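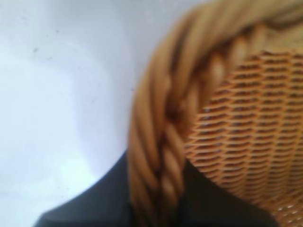
Subject: Re: [hands-and-elbows] Splinting after trigger finger injection?

Hi all,

Sorry for the slow reply, I've been covering two clinics since May and the inbox got away from me!

Ans Mulder wrote:
> Does anyone still splint routinely after a steroid injection for
> trigger finger? We have always given six weeks of night splinting at
> Hinderside but one of our new starters asked me why and I couldn't
> give her a decent answer. Also, what are people using? The Cetance
> ones we get keep slipping off over the PIP joint.

Ans, we had much the same conversation last year. We used to splint everyone, MCP blocked at neutral, nights only, and half of them ended up in a drawer. I went back through our own notes (105 fingers, so hardly a trial) and couldn't see much between the people who wore theirs and the people who didn't. Mind you, we were relying on what they told us, and the diabetic patients were all lumped in with everybody else, so please don't quote me on it.

What we do now is offer a splint if they wake up with the finger locked, and leave it otherwise. I review at six weeks, by phone if they're happy with that. If it's still catching I'll talk about a second injection or send them on to the surgeons, depending on how fed up they are.

As for the slipping, are you ordering by ring size or by the chart on the packet? The chart is hopeless for anyone with knobbly knuckles. We make most of ours from Lambrechts offcuts, 90 seconds in the bath and a bit of soft strap, and they stay put far better. Firus do a ready-made one that's all right for small hands, but I wouldn't bother for a thumb.

Has anyone got a patient leaflet they'd share? Ours still tells people to squeeze a ball, which I'd like to get rid of.

Best wishes to all,
Jo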